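Chapter 8
Heat Removal in Small Enclosures

8.1 Scope of the chapter

The previous chapter dealt with heat flow through solids. Most equipment, however, gives up its heat to air, and the air has to be brought in, passed over the hot parts and let out again. This chapter sets out how the flow path is chosen and how its resistance is estimated. Fans are treated in Chapter 9. 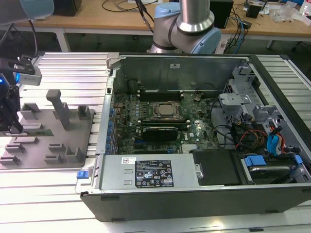 Air takes the path of least resistance, and a designer who ignores this will cool the empty parts of a box very well. The first step is therefore to draw the enclosure as a set of channels, each with an inlet, an outlet and a cross-section. In a desktop computer with the side panel off, the processor sits at the centre of the board and the metal drive cage stands to one side of it, so the two must be entered in the drawing as separate obstacles. The panel itself forms one wall of the channel. Temperatures taken with it removed should not be used in the exercises.

8.2 Terms used 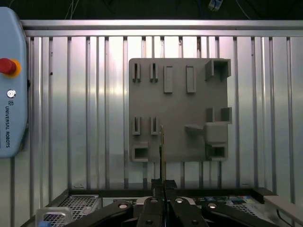
R. Gentile

Flow resistance is the pressure drop across a channel divided by the square of the volume flow. Free area is the open part of a grille, given as a fraction of the whole. Bypass is air that enters and leaves without passing over a heated surface – it counts towards the fan load but removes almost nothing.

The worked problems use the Okstead cabinet, a sealed steel box holding a power supply and one circuit board. Its total load is 163 W. The Kulitz cabinet, introduced in Section 8.5, carries 592 W and needs forced flow.

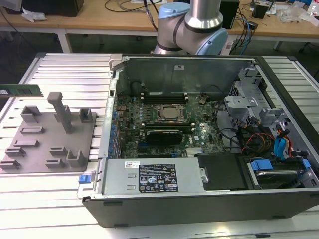 Both cabinets are assumed to stand upright, with the inlet low and the outlet high. Turning a cabinet through 90 degrees alters the height between the openings, and the natural draught must then be worked out afresh. Radiation from the outer walls is left out until Section 8.6 – the error is small for the Kulitz cabinet but not for the Okstead one.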